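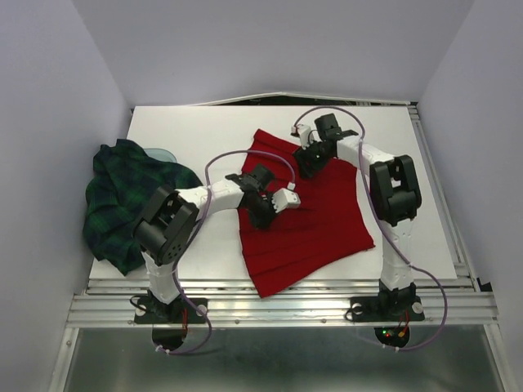

Zanetti folding cloths, crimson and green tartan: review

Tested by Sandro Morelli

Type: general household cloth, sold singly
Colours bought: crimson, green and navy tartan
Price: £18 each
Rating: 3 out of 5

Background

I bought two of these from Plolline in December to replace a drawer of mixed tea towels that had shrunk to different sizes. One is the plain crimson, the other the tartan. Both have been through the same washes at the same temperature and have dried on the same rail. Neither has been ironed, as the maker says it is unnecessary and I wanted to check that.

Lying flat

The crimson cloth has faint vertical pleat lines, and they are still visible when it is spread on a white board. It lies roughly flat. A few soft folds stay in the middle and the right edge runs slightly wavy. For drying up this is of no consequence. For lining a tray or covering dough it is a minor nuisance, and a pass of the hand removes most of it.

The tartan is harder to judge by eye. The thin light grid lines ought to help with squaring the corners, and when the cloth is pulled taut they do. Dropped in a heap it holds a great many wrinkles, and the dark green and navy hide them until you try to fold it.

Folding

In half, then half again, the crimson gives a tidy square. A third fold is too thick to stay shut. I use the pleat lines as a guide for the first fold and ignore them after that. The tartan needs the corners matched by hand each time.

Washing

I ran 135 g of each through a short cycle with dark items. The crimson lost a little colour on the first wash and none that I could detect on the second. The tartan lost none. Shrinkage was within what I would accept, with slightly more along the length than the width.

Compared with the Brekier

The Brekier cloth I had before was thinner, dried faster and frayed at the hem inside a year. The Zanetti hem is double stitched and has not moved so far.

Verdict

Sound cloth, overpriced. Buy the crimson if you fold things and the tartan if you hang them on a hook. The Barkthorpe shop stocks both, though the tartan was out when I last looked.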